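Gripper night at the dining table

I promised last time I'd report back on the hand-held gripper build, so here goes (grab a coffee, I've got opinions now). We've moved off the workbench and onto the dining table, mostly because I wanted to try the fingers on stuff people own and not on my sad little collection of test blocks. So it's the star tablecloth, a cutlery holder, and whatever was in the kitchen drawer. 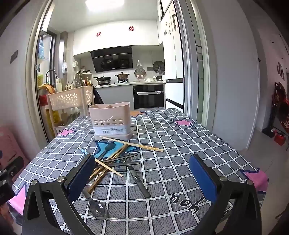 The new pads are the best thing I've done on this project in months. They're blue foam, and they give just enough that a skinny handle settles in and stops rolling. My old hard ones were cut from a scrap of Altosen sheet and I was so proud of them, and they were terrible! The screws still need a dab of threadlocker, by the way. I had to stop for two of them that had backed out, and then I spent ages on my knees looking for the driver.

Chopsticks are the hard part. A spoon you can sort of bully into place, but chopsticks cross over each other and slide, and if you squeeze a bundle off center the whole thing fans out. I've started closing slowly and keeping my wrist level - it feels silly, and I'm sticking with it.

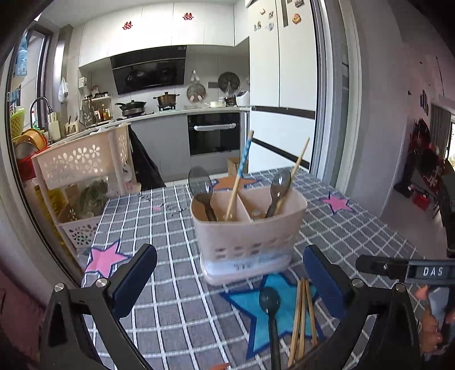

Things I'm changing next

First, the opening. I set the jaws wide so I could get around a bundle, and now there's a lot of travel before the pads touch anything. Rattana Sombatkul thinks I should shorten the linkage and live with a smaller bite. I'd like to try a stiffer spring before I start cutting parts again.
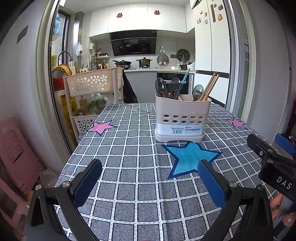 Second, the grip itself. After 16 rounds of filling the holder my thumb was done. I have a fatter handle sketched out under the name Trillo (all my parts get names, don't ask) and I'll print it as soon as the Dridonik spool shows up. I've spent around 698 baht on this round so far, nearly all of it on foam and screws.

If you've got spare spring stock or a better idea for the linkage, write back and tell me!

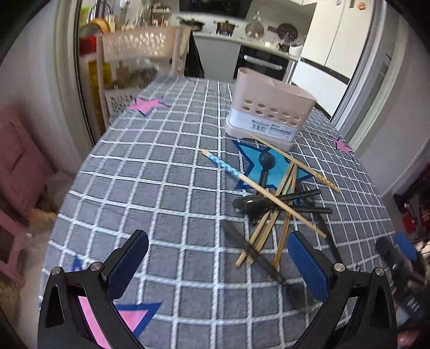
CHAIMONGKOL WORKSHOP, May

The shared bench is open again in the evenings, from 6 p.m. until whoever has the key gets hungry. The small drill press has a new belt and runs a lot quieter. Please put the bits back in their case when you're done, and if you break one, leave a note so we can order another.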